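Home | News | Products | Training | Events | Contact

May - By Esteban, products desk

Trultenberg adds suturing practice kit to its surgical robot training line

Trultenberg has begun taking orders for Brostia, a practice kit for hospitals and teaching centers that train staff on surgical robots. The kit covers suturing, and it is sold as a box of supplies with a year of access to the company's scoring software.

Each box holds 24 tissue pads, a set of drapes, curved needles and suture thread. The price is $2,117 per box. Refill packs of pads are sold separately at $319, and centers that already own the older Trultenberg trainer can use the new pads in the same tray.

The company says the pads were reworked after complaints that the earlier ones tore too easily when a trainee pulled a stitch tight. The new material is softer on the surface and firmer underneath, and each pad can be used on both sides. Pads ship sealed and should be kept out of direct sun.

The software takes video from the training session and marks the start and end of each stitch. It then gives a score out of 100 for spacing, time and needle handling. Trultenberg has set the default pass mark at 88, but a center can change it. Scores can be exported as a spreadsheet. The software does not control the robot and does not need to be connected to it - it only needs the video file.

A training center in Uden used the kit for one term before the launch. Staff there reported that setup was quick and that the pads held up well, but they asked for a better printed guide. They also said the software was slow with long recordings. Trultenberg says a revised guide is now in the box and that a software update is planned.

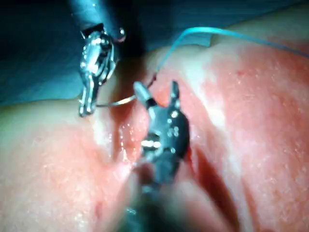
Needle handling carries the most weight in the score, and it is also the part that new users find hardest. Most of the early exercises deal with holding the needle at a good angle and passing it from one instrument to the other. With two instruments working this close together over the opening, the curved needle between them and the light blue thread running off across the pink pad, there is little room for a wide movement. Later exercises add knot tying and a timed run.

Brostia is for training only and is not cleared for use with patients. Orders placed now ship from the Uden warehouse. Centers can also ask for a single sample pad, free of charge, before they order a full box.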